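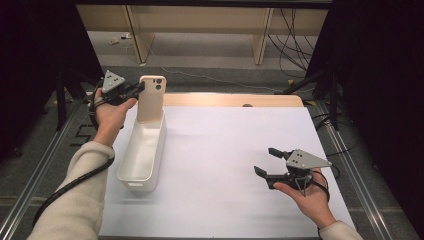 Phone case and white bin on the work table

Pallard Orkau Upper Arm Blood Pressure Monitor

Home > Heart and circulation > Blood pressure > Monitors
Price: $213 including GST
In stock at Wumbei Health Supplies
Page updated Feb 19, 2020

The Orkau is a blood pressure monitor for people who have been told to keep an eye on it at home and would like the thing to stay out of the way otherwise. It has one big button, a screen you can read across a kitchen, and a cuff that goes on with one hand. It doesn't talk. It doesn't play a tune when it's finished. The previous model did play a tune, and we heard a good deal about that from customers who take their reading before the rest of the house is up.

What it does

You put the cuff on your upper arm, sit still, and press the button. The cuff tightens, holds, and lets go. You get the top number, the bottom number and your pulse, in that order, in digits the size of postage stamps. If the machine noticed an uneven beat while it was measuring, a small heart with a zigzag appears beside the pulse. Take that to your GP along with the readings. The Orkau can't tell you what sort of uneven beat it was, and neither can we, though we do get asked over the counter most days.

It keeps 213 readings for each of two people, with the time and date. Yes, same number as the price. The product manager swears this is a coincidence. When the memory fills up, the oldest reading drops off the end without ceremony.

Getting a reading worth writing down

Most of the monitors that come back to us as faulty are fine. The usual culprits are coffee, a full bladder, a cuff over a woolly jumper, and an argument about the bins. So:

Sit in a chair with a back, feet flat on the floor, legs uncrossed.
Rest quietly for five minutes first. Scrolling through the news doesn't count as resting.
Bare arm, or a very thin sleeve.
Rest your forearm on a table so the cuff is level with your heart.
Don't talk while it's measuring. This includes telling the dog to get down.
Wait a minute or two and take a second reading.

If your doctor or nurse has given you a different routine, follow theirs. They've met you.

The cuff

The standard cuff starts at 22 cm and suits most adult arms. Measure around the middle of your upper arm with a tape measure, or with a bit of string and a ruler if the tape measure has gone wherever tape measures go. A cuff that's too small will usually read high, and one that's too big will usually read low, so please measure before you order. The large cuff is sold separately and has the same connector. There is also a small one, which we keep in the back and have to be reminded about.

The cover comes off for washing. Cool hand wash, dry flat, and take the air bladder out first. One wash with the bladder left in and you'll be buying a new cuff.

What the wrist people say

We sell a wrist model too, the Fumisano, and some customers get on very well with it. It's lighter, it goes in a handbag, and it's handy if an upper arm cuff is painful or won't fit. It's also fussier about where you hold your arm. If you drop your wrist to your lap halfway through, the number will tell you something about gravity. For everyday use at home we'd point you to the Orkau first.

In the box

Orkau monitor
Standard upper arm cuff with washable cover
Batteries, already the right way round
Zip pouch, grey
Paper logbook with a pencil loop (no pencil)
Instruction booklet in large print

Specifications

Type: automatic, upper arm
Power: batteries supplied, or 6 V mains adaptor (sold separately)
Memory: 213 readings for each of two users
Screen: plain black digits, backlight can be switched off
Averaging: shows the mean of your last three readings
Connectivity: none
Warranty: two years on the monitor, one on the cuff

On the subject of connectivity

There's no app. We asked Pallard about this, and they said they had looked into it and decided against it. If you want your readings on a computer, you'll have to type them in like it's tax time. Customers who want an automatic upload should ask us about other models, and we'll happily sell you one. Customers who came here specifically to get away from all that can stop reading and go to the checkout.

When to put the machine down

A home monitor is a record keeper. It can't diagnose anything, and it shouldn't be used to adjust your tablets on your own say-so. One odd reading in someone who feels fine is generally a reason to sit down and try again in a few minutes. A very high reading, or any reading at all together with chest pain, trouble breathing, weakness down one side, trouble speaking or a sudden severe headache, is a reason to call 000 right away. Please don't take three more for the average.

If you're pregnant, have been diagnosed with atrial fibrillation, or have had lymph nodes removed or a dialysis fistula put in, talk to your doctor before buying. You may need a particular model, or a particular arm.

Questions we get

Can we both use it?
Yes. There's a switch on the side marked with one little person or two. Check it before you start. Couples who don't check end up with a very interesting logbook.

Which arm?
Have both checked by your nurse or GP the first time. After that, use whichever one they tell you and stick with it.

Why is it always higher at the doctor's?
It often is, and that's one of the reasons they ask you to measure at home.

The cuff squeezes quite hard. Is that right?
It should be firm and brief. If it pumps up a second time, you probably moved. If it hurts or leaves a mark, check the size and give us a ring.

Delivery and returns

Orders over $20 go out with free standard postage, and at this price you've managed that comfortably. You can return an unopened monitor within 22 days. Opened cuffs can't be resold for hygiene reasons, so we can only take them back if there's a fault.

Mhairi Lennox looks after blood pressure gear at the shop and will fit a cuff for you if you drop in. No booking needed, though she'd like you to wear something with a sleeve that rolls up.

Often bought with this

Orkau large cuff
Orkau mains adaptor
Spare logbook, pack of 6
Pencil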